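Home News What's On Food & Drink Letters Contact

September 17, 2025
By Hadiza Iyamu

Remgate's old furniture hall is getting a second life, and I for one can't wait to get in there with an empty trunk and a tape measure.

If you grew up around Prumcombe you'll know the building I mean - the long brick one behind the bus station, with the loading doors that never quite shut. My parents bought their first dining table there and hauled it home on the roof of a borrowed station wagon (the table is still going strong, the wagon not so much). The store closed years ago and the place has mostly been used for storage ever since. Now it's set to open in October as a secondhand furniture market, with a repair shop at the back and a small coffee counter by the door.

The person behind it is Hjørdis Aasen, who has been fixing and selling old cabinets out of her garage for as long as I've known her. She walked me through the plans over a very strong cup of coffee last week. There will be room for 20 sellers to start with, each with their own stretch of floor, and the town has given her a lease that runs long enough to make the repairs worth doing. The roof came first. Then the wiring, which she described to me using a word my editor won't print.

"People keep asking me when it will look finished," she told me. "It's a furniture market. There will always be somebody dragging a wardrobe through the middle of it."

I asked what she'll be selling herself and got a much longer answer than I expected, mostly on the subject of old cabinets. She likes the tall, plain ones, the kind that used to stand in every hallway and that people now give away when they move into smaller places. She doesn't paint them. She got quite fierce on this point! A good clean, a little oil, new hinges if the old ones are past saving, and that's it.
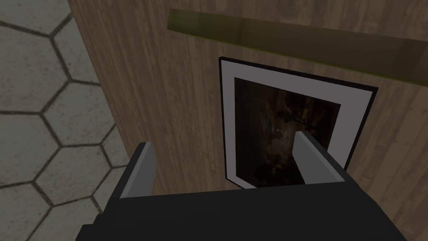 Prices are the other thing everybody wants to know about. Sellers set their own, but Hjørdis is asking each of them to keep a few things out front for less than $20, so that a kid with birthday money or someone setting up a first apartment can walk out with something. Bigger pieces will mostly go for between $110 and $200, going by what she gets for them now. Delivery inside town will be extra, and she's still working out who is going to drive the van.

The repair shop is the part I'm most excited about. You'll be able to bring in a wobbly chair or a drawer that sticks and either leave it to be fixed or pay a bit less and learn how to do it yourself at one of the benches. I have a rocking chair that has been waiting for this since my youngest was born, and he's in middle school now.

Coffee will come from Litetti, the same folks who run the cart by the library, and they've promised to bring the almond buns. Dauda, the upholstery place on the hill, is taking one of the front spaces and will have fabric ends for sale by the yard.

Not all of it is settled. Parking is going to be tight, and a few neighbors told me they're worried about trucks turning in the side street early in the morning. Hjørdis says unloading won't start until eight, and that she's given the neighbors her own phone number. Almost 150 people have signed up for the mailing list so far, and they'll get the opening date before the rest of us, so you may want to add your name. There's a sheet at the library desk and another one taped to the loading doors.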